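Flikora says its new repair plan will keep old desktop computers running for $97 a year. Shoppers in Setance may want to read the small print before they cheer.

The plan, which starts in August, covers labor on up to two visits. Parts are extra. So is pickup, at $37 each way for anyone living outside the town limits. A machine more than six years old needs a "readiness check" first, and the company would not say how many fail it.

Flikora also claims members will save $175 on a typical repair. It gave no figures to back that up, and its last plan, sold under the Hellwig name, was dropped after one winter.

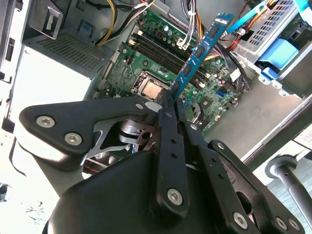 One Setance reader wrote to say that a shop in Demance had charged $50 for more memory, fitted while she waited, and had not asked her to join anything.

Sign-up opens Sunday.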